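4.2 Bidon handling in the feed zone

Feed zones again. Of all the places where our riders lost time on the Batura stage race, the feed zone was the one least covered by earlier work, which mostly looks at climbs and bunch sprints. We coded every hand-up made to the Whitfield development squad over the five July stages, 259 in all, from roadside video. A hand-up was scored clean if the rider took the bottle first time and kept pedalling within two seconds, fumbled if he needed a second grab, and lost if the bottle hit the road.

Lost bottles were rare on the flat. On the drag up to Brutitlow they were not rare, and the speed there was lower, so speed alone won't do as an explanation. What changed was the bunching. Riders came through three abreast, the inside man screened the soigneur until late and the arm went out blind. Kerubo Laizer, who stood the zone on stages two and four, noted in her log that "they look for the jersey, then the hand, then the bottle, and by the bottle they are past me." We took this wording over into the coding sheet more or less whole (look, reach, grip, stow) and it worked better than our first version, which had no look phase at all.

Grip was the shortest phase and the hardest to score. From the roadside the rider's own hand hides the bottle at the moment of contact. Two coders, working apart, agreed well on reach and stow, much less well on grip. Disagreements went to a third coder. Where the third could not decide either, the hand-up was left in the total but dropped from the grip analysis; 16 went this way, most of them in rain on stage three.

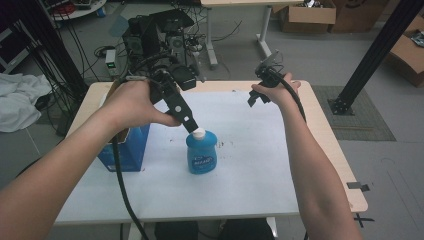 Figure 3. Gripper fingers pressing on the white cap of a blue bottle, with a second gripper held above the work surface.

Stow matters more than we had expected. A rider who takes the bottle clean but can't seat it in the cage goes on one-handed, often into the first bend after the zone, and it is there that gaps opened. On stage four the zone ended 200 metres before a left-hander with poor tarmac. Several of the squad simply held the bottle in their teeth through it. Others threw the old bidon early, before the zone, and so had an empty cage ready; these riders held position nearly every time. The early throwers were all second-year riders. Could be habit, could be that somebody told them, we did not ask and should of done.

Musettes were coded seperately. The squad used them only on the longest stage and the numbers are too small to say much. Strap over the shoulder, contents to the pockets, bag away. Slower than a bottle but with both hands back on the bars for longer stretches in between. One strap caught a brake hood, no crash.

Position in the bunch before the zone was taken from the Raltine race tracker where the signal held, otherwise from the video by eye. The tracker drops out under trees and under the motorway bridge on stage two, so for that stage the by-eye figures are used throughout, to keep it on one footing. Riders entering in the front third lost fewer places than those further back, whatever the outcome of the hand-up itself. A fumble at the front costs a wheel or two. A fumble at the back, with the pace going up again and the line strung out, costs a chase, and on stage four two riders never got back on.

Limits. One squad, one race, one week of mixed weather. The soigneurs knew they were being filmed. Bottle size was not controlled for; the team ran out of the small ones after stage three and went over to large, and the rise in poor stows on stage four may be partly down to that and not to the bend. We return to bottle size in section 5, along with the matter of where on the road the second soigneur should stand.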